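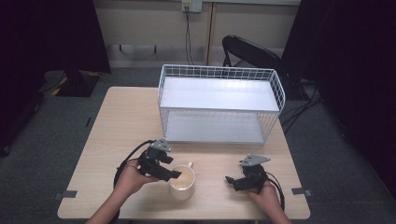

Most spills are timing faults, according to Hiyori Noguchi, and she would like people to stop filing them under grasping. A gripper that closes squarely on a mug and then tips its contents over the rim has grasped correctly. The error is usually in the clock.

Her view carries some weight at Plernow, the Dallthorpe software house where the control stack is called Fiko. The task it has been worked on with is short to state: take a mug filled nearly to the rim between two grippers, lift it, and set it on top of a wire rack further back on the table. Demonstrations are given by hand, with a gripper in each fist, and the recorded motion becomes training data for the policy. The set stands at 3386 demonstrations.

## Where the delay sits

Each record joins camera images, gripper pose and jaw width. The three streams arrive at different rates and with different lags. In the first version of Fiko they were matched by time of arrival, and the images ran 80 milliseconds behind the poses.

For a box, that hardly matters. For a full mug it does. Liquid in a cup of ordinary width sloshes at between three and four cycles a second, so 80 milliseconds is more than a quarter of a cycle. A person carrying tea corrects for the swing without thinking about it. A policy trained on the late images learns the same correction attached to the wrong moment, and a correction applied a quarter of a cycle out can feed the swing.

The present version stamps every sample at the source and fits a constant offset per device when a session starts. The operator waves both grippers for a few seconds, and the software lines up motion seen in the images with motion in the pose track. Residual error is 11 milliseconds at worst. Sessions above that are refused at import, with a log line and no option to override.

## Two hands, one path

The second change was to planning. Two grippers pressing on a mug from opposite sides form a closed chain: if one leads, the squeeze rises or the mug slips. Fiko used to plan a path for each side and check them against each other afterwards. It now plans one path for the mug and derives both gripper paths from it, with jerk limited along the whole length. The lift is slower as a result.

Old recordings could be re-aligned in most cases. A tool named Shimada replays each one, recomputes the offsets and marks any in which the distance between the grippers drifts while they should be holding. It marked 205, and those were dropped from the set.

Perception remains the weak part. Fill level is estimated from the images, and a pale drink in a white mug gives little contrast at the surface line. When the estimate is uncertain the planner assumes a full cup and keeps to its lowest limits, even if the cup is half empty. Noguchi wants a better estimate from the lift itself, using the load on the wrists in the first few centimetres. That work is planned for July.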